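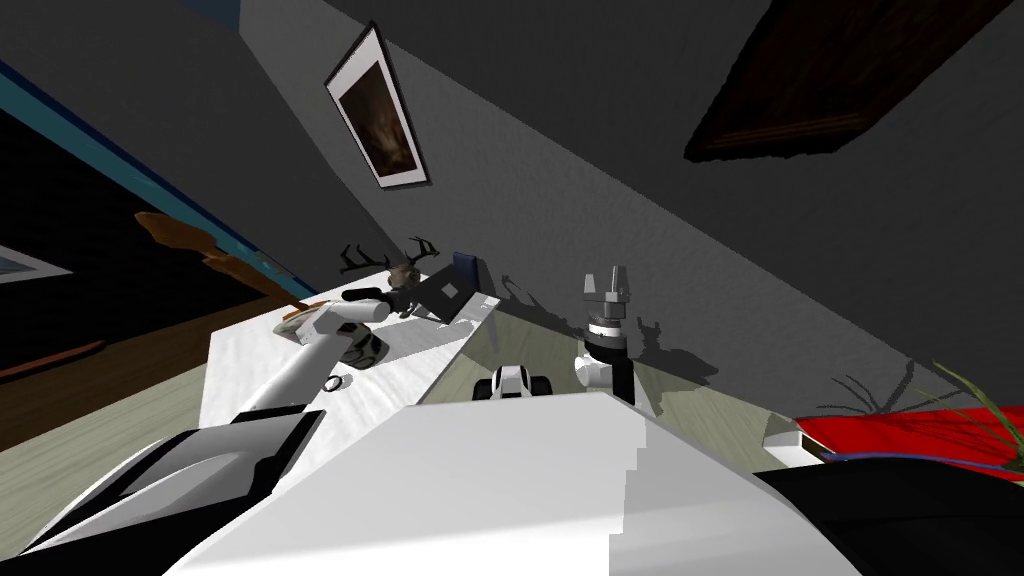 I'd wanted to see the Bremo depot ever since we booked their units for our music weekend in July, and their open day on December 6, 2025 finally gave me the chance. It's a portable restroom yard, so yes, I spent a Saturday looking at toilets, and I loved it! Check-in was at a folding desk by the gate, where I got a visitor badge, a hard hat and a map with the wash bay circled. My head was still full of festival plans, and I had a long list of questions about where the units should go.

Makis Petridis took our group through the wash bay first. Every unit that comes back gets pumped out, pressure washed from the ceiling down, scrubbed by hand around the seat and the vent pipe, and then left with the door propped open. They have 533 single units and most of them were home for the winter, lined up by door color in long rows. It's quite a sight (and it smelled of nothing worse than soap, I promise).

The trucks were my favorite part. The newer one has a 500 gallon waste tank and a smaller fresh water tank behind the cab, and Makis let us hold the suction wand, which is much heavier than it looks! He showed us how far the hose will reach before the pump starts to labor, and I realized we'd put two of our units way too far from the track last summer. No wonder the driver looked tired.

Then over to the trailer shed to see the Jallitz, their new accessible trailer with the ramp that folds down flat. A woman in our group tried it in her wheelchair and had plenty of room to turn. The lights are on a motion sensor and the sink has a lever you can work with your elbow. I'd book it tomorrow if our gate were six inches wider.

Ülle Jaunzems runs the scheduling desk, and she had the whole service route up on a wall map, with 54 stops on a busy summer day. She told us the biggest headache is locked gates, followed by cars parked in front of the units. Her advice was to send a phone number for someone who'll be on site at 6 a.m. and will pick up. I wrote that down twice.

Coffee and very good cinnamon rolls afterward in the parts room, next to shelves of door springs and hinges. I came home with a spare latch, a site plan sheet to fill in, and a date in the spring to walk our field with Makis.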